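Home News Events Archive Membership Contact

News from the reading room

The Ehlers cookbook is back, and it is every bit as good as we hoped

After months of waiting, the handwritten recipe book from the Ehlers household has come home from the bindery, and I've been grinning since the parcel was opened. Those of you who came to the July talk will remember the sad bundle Henrike Tiedemann passed around in its folder, with the spine gone and the first pages hanging on by a thread. Well, it opens now! It opens flat, it turns beautifully, and you can read right into the gutter, where it seems the cook liked to squeeze her second thoughts.

The earliest entry is dated 1749, and the book runs to 163 recipes over 280 pages. Some of them are only a line long ("pears as before, but slower" is my favorite), and others go on for three pages with a quarrel about vinegar in the middle. At least four different hands wrote in it. The second one is a joy, big and round and generous with the ink, and the third is so cramped that Dörte Brandes has been working through it with a magnifying glass on Tuesdays' leftovers, as she calls the quiet hour after closing.

Dörte has transcribed 80 of the recipes so far. She has kept the old spellings and put a plain modern version next to each one, so you can cook straight from her pages if you feel brave. Rainer Reuter has been feeling very brave. He made the barley soup with smoked plums for the reading group and it was gone before I got a second bowl. The almond cake was a different story (the recipe says to beat the eggs "until the bell," and we have no idea which bell), so he made it twice, once with a short beating and once with a long one. The long one won by a mile – light, a little chewy at the edge, lovely with coffee.

What I enjoy most is how much ordinary life got in between the recipes. There is a list of who borrowed the big kettle. There is a cure for a cough, crossed out hard. On one page somebody has written down the price of sugar and then, underneath, simply "no."

A few notes on seeing it for yourself. The original can be viewed in the reading room from 2 p.m. to 5 p.m. on open days, please ask at the desk. Pencils only, and leave your bags in the lockers. Dörte's transcription is in the blue binder by the window and you can take that to any table and copy from it as you like. If you can read old German script and have an afternoon to spare, she would love a hand with the cramped pages.

We're also looking for anybody who still makes something close to these dishes at home. Hauke Diekmann has already brought in his grandmother's card for plum soup, and it matches ours nearly word for word, right down to the pinch of mace.

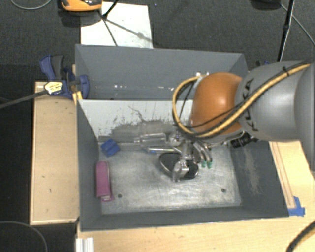 Send your own family cards to Hauke, or bring them along to the next reading group and he'll copy them while you wait. Stained ones are very welcome – the stains tell us which recipes got used! Rainer is planning to try the pickled walnuts next and is after a big stoneware crock, if you have one you can lend.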